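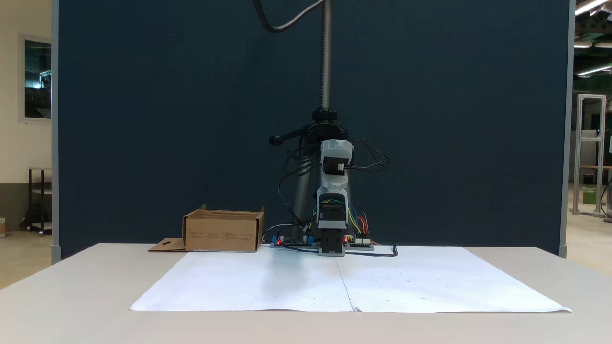 Dec 12, 2021

I meant to be in bed by ten and it is now well past that, but I did want to put today down before it all runs together. The paper is down at last! Two sheets joined side by side, because the shop in Holroyd never has anything wide enough, and I spent more of the afternoon than I care to admit smoothing the join with the side of my hand. The front corner on the right will not lie flat whatever I do. I have had it under the big atlas and it still curls up over the edge of the table like a stale sandwich. Sheila Parsons says to damp it and iron it through a tea towel, and I may try that tomorrow if I feel brave.

Then the dots, which are very faint, as I wanted them to be, and which nearly finished my eyes off. I put the radio on and had two pots of tea and rather enjoyed it, I must say. There is something very restful about a sharp pencil and nothing else to think about.

The little arm sits in the middle with a board on either side of it, and I am fonder of it than is sensible. It is only grey printed pieces and a couple of black motors, with yellow and blue wires I can never keep straight.

The cardboard box is still on the table with its flap sticking out and I really ought to have cleared it away. I keep thinking the piece with the slot in it will come in useful. My mother was just the same – she had a cupboard we were all afraid to open, and when we emptied it the March after she died there were 88 jam jars and not one lid.

The navy partition was worth the bother of getting it up the stairs. It makes that end of the room feel like a place of its own, and I don't find myself gazing at the wall and wondering about paint. I should like to move the cart with the wooden top nearer, for my cup and my glasses, but that means shifting everything else first and my back said no.

Six more days until Sheila comes to stay, and the spare bed not even made up. Must ring about the coal, and find the good scissors.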